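十二月去Menusthorpe，基本上等于自愿报名挨冻。我是被Araceli Villalobos骗去的，她在电话里说Urus要办开放日，可以看积木怎么从一堆料变成一盒货，还管一顿热的。我问热的是什么，她说去了就知道。一般这么回答的，都是汤。

Urus是做积木的，只做方块，别的形状一概不碰。三角的屋顶没有，拱门没有，带轮子的更没有。我小时候有过一盒，盖子早就丢了，方块散落在家里各个抽屉里，后来跟着我搬过两次家。所以我对这家厂多少有点感情，类似于对一个老是出现在你家聚会上、但你叫不上名字的亲戚。

从Rolldale出发要坐215路。这趟车的时刻表贴在站牌背面，得绕到花坛里去看。我绕了，鞋也因此湿了一上午。车上除了我，还有一位抱着电饭锅的老太太和两个也去开放日的年轻父亲，两人在讨论积木能不能进洗碗机。一个说能，一个说他试过，不愿意多谈。

厂房比我想的小得多，红砖，两层，门口摆着一块手写的牌子，箭头指着两个方向，两个方向写的都是“入口”。我选了左边，进的是自行车棚。

带我们这一组的是Rodrigo Leitão，在厂里负责上色，声音很小，走路很快，于是整个上午大家都在小跑着听人耳语。他领我们先看切料，再看打磨。打磨间里的灰是彩色的，这一点我没有料到。原来返工的方块也在这儿磨，磨掉一层重新上色，灰就成了各种颜色混在一起的一种说不清的颜色，落在窗台上，像有人打翻了一整盒眼影。Rodrigo说他们内部管这个颜色叫“周年款”，我没敢问是不是真的打算卖。

上色间不让进，只能隔着玻璃看。玻璃上贴着一张纸，写着“请勿敲玻璃”，下面有人用另一种笔迹补了一句“他们看得见你”。我们一群成年人就这么站着，看架子上的方块晾干。看东西晾干这件事，我以前一直当它是个比喻。说来惭愧，我看了很久，旁边那位洗碗机父亲看得比我还久，后来是Rodrigo回来找的他。

二楼有个小陈列室，放着厂里历年的盒子。最早的盒子上画着一个穿背带裤的男孩，对着一座方块塔微笑，笑容里有一种我不太放心的东西。往后每改一版，男孩就年轻一点，塔就高一点，到最近这一版男孩已经不见了，只剩下塔。Araceli认为这里面有寓意，我认为是画男孩要另外给钱。

墙上还挂着一份老订单，965盒，买方一栏写的是Qaisi，就是厂门口那家茶馆。茶馆为什么要这么多积木，Rodrigo的解释是当年老板想把每张桌子都配上一盒，让带孩子的客人坐得久些。后来客人是坐得久了，茶倒没有多点。剩下的几箱据说还在茶馆的阁楼上垫着什么东西。

下午在一楼后面那间屋里搭方块，这才是正题。墙边一张折叠椅上搁着登记本，想上桌得先签名。登记的是Amarachi Nwosu，她问我搭过没有，我说搭过，她问最近一次是什么时候，我说大概七岁，她在本子上写了点什么，写的时间比“七岁”两个字需要的时间长。

规矩很简单：一块叠一块，只准往上，不准扶。听着像是给幼儿园定的，真上手就知道厉害。方块这东西，头几块叠上去你会觉得自己是个人物，再往上，每一块都在替你清点前面犯过的错。最底下那块偏了一点点，当时谁也看不出来，到了上面它就成了公开的秘密。我第一次塌的时候，同组一个小姑娘安慰我说没关系，然后把我的方块拿去接着搭她的了。

要紧的还有桌面。Amarachi说新桌子不好用，太滑，用旧了的反而好，她最中意的就是那种白桌面，蹭得有点花，一道道像铅笔划的印子，还有些灰扑扑的污迹和小黑点。我本来以为那是没擦干净，险些好心掏出纸巾来。后来学乖了，也跟着大家一脸内行地摸摸桌子，点点头。

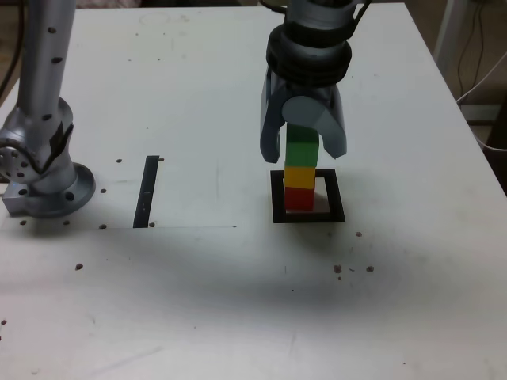
Ebuka Adeyemi是那天下午唯一让我服气的人。他在包装线上干活，轮休日自己跑来玩，叠的时候不说话也不眨眼，方块放下去像是本来就长在那儿。我请教他有什么诀窍，他想了想，说别喝咖啡。又想了想，说也别跟人说话。我就走开了。

我最后的成绩不值得写进来，反正塌了三次，最后那次动静最大，有一块滚到暖气片后面去了。我趴在地上够了半天，够出来一块别的颜色的，看灰的厚度，它在那儿住了有些年头。Amarachi说那就算还上了。

那顿热的果然是汤，豆子汤，在厂门口的Qaisi喝。味道不错，就是桌子有点晃，老板Armindo Correia走过来弯腰看了看，从围裙口袋里掏出一个方块，往桌腿下面一塞。我总算知道那些箱子里的东西都去哪儿了。

顺便交代几件实用的。开放日不收门票，但小卖部的门开在出口的必经之路上，你自己掂量。处理品论袋卖，颜色随缘，我那袋里绿的居多，像是谁家的草坪拆迁了。衣服穿厚点，打磨间没有暖气。包不要太大，楼梯窄，那天有位先生背着登山包转身，陈列柜跟着他转了一小段。厂里说这一天来了将近1000人，我看厕所的队伍，觉得这个数字还算客气。

回程的215路晚了很久。我和Araceli坐在站牌底下，她从处理品袋子里摸出方块来，在长椅上一块一块往上叠，叠到车来了才收，收的时候掉了一块到花坛里，司机按喇叭，就没去捡。

评论

慢车爱好者
入口那个牌子居然还没换！我前年也进了自行车棚，里面还有一个人，也是来参观的，我们俩聊了挺久。

豆子汤反对者
汤哪里不错了？盐放得跟不要钱似的。倒是同意桌子晃。

小满妈
请问五岁的孩子能上桌搭吗？登记的时候要不要大人一起签？

　　作者回复：我们组就有小朋友，看着和五岁差不多，是她妈妈签的。搭得比我好，您放心。

w_0_w
洗碗机那事我可以作证，别试。

老槐
最早那版盒子我家还有一个，背带裤男孩的脸被我姐用圆珠笔画了胡子，看着顺眼多了。厂里收不收这种？

路过
花坛里那块我下次去帮你找找，什么颜色的？

　　作者回复：绿的。祝你好运。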